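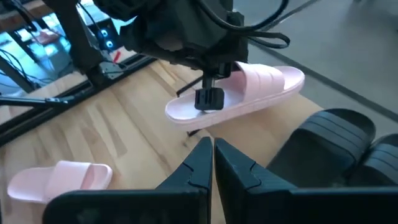 4 min read

Slides took over the hallway sometime last winter. Pink pair, black pair, all with the same fat ridged strap, all facing different ways. Nusrat Orakzai got tired of stepping on them.

"I'd find one by the door and one under the couch," she says. "Never the two together."

Her fix is cheap. Tip everything onto a table, the good one if you have to. Match the pairs first, before you wipe, before you decide what stays. Light colors to one side, dark to the other. Pink shows every scuff so it gets the soap and an old toothbrush — get right into the ridges, thats where the grit sits. Black can wait.

Then the rack. Orakzai's is a Vetden, two shelves, bought used. Slides go in toe first, one tucked over the other, strap to sole. Takes half the width. Boots are another story and she hasn't solved them.

Young-sook Nam, her neighbor in 219, does it differently. No rack at all, just a shallow tray from Nurka and a rule: when the tray is full somebody picks a pair to give away. She had 13 pairs in February. "Mostly my son's," she says. "He wears the same ones evry day."

Both agree on drying. Stand them on their sides overnight, away from the heater. Foam soles can warp, and a warped slide slaps when you walk.

Orakzai redoes the hallway once a month now — less if it's been raining.

Related
Small hallways, big coats
Vistik hooks: are they worth it?
A weekend with the Ruangrit bench
How to wash canvas sneakers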